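Kitchen tips from the robot open day
By Milagros Ticona
09/11/2023
165 shares | 2 comments

I went to the Mondusia open day at Plullthorpe expecting to be sold something, and I came home with a few kitchen notes. The pitch was that arms like these will one day take over the fiddly jobs. Maybe. My own two still do dinner for now, and a pair of tongs costs a lot less.

Give skewers a tray with sides. Foil ones are light and slide when bumped, so hold the rim or set them on a damp cloth. Turn the sticks all the same way if you can, and soak the wooden ones before they go anywhere near a flame. 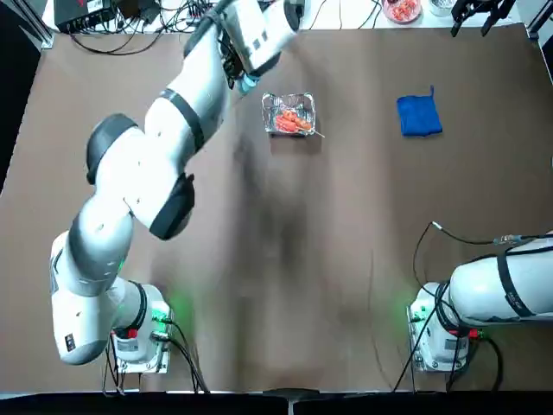

Sausage skewers in a foil tray, with one arm overhead.

Clear the bench before you start. I'd have moved the cables well away from the food, and I'd say the same about your phone charger and the kettle cord. The fellow from Bedo talked at length about precision. I asked who scrubs the grippers after raw meat and got a brochure.

Keep your cloth near the tray but out of the splatter. Mine lives to the right of the stove, folded, and it gets swapped the minute it touches meat juice. 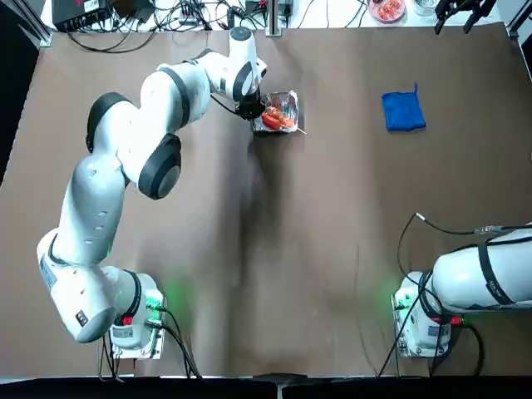 The tray again, blue cloth off to the right.

On folding, I'll give the machine people this much – a cloth is harder to handle than it looks. Lay it flat, smooth it from the middle and match the hems before you crease it. If it has a loop, leave that poking out at a corner so you can grab it with greasy fingers. Microfibre should be washed without fabric softener, which ruins the way it soaks things up.

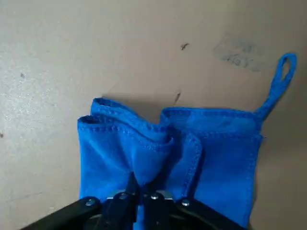

Is a kitchen robot worth waiting for?
I wouldn't hold off buying anything on account of one. The Requena stand quoted $2,991 for a starter kit, and that was before anyone mentioned setup. Good tongs and a stack of five cloths will see you through barbecue season.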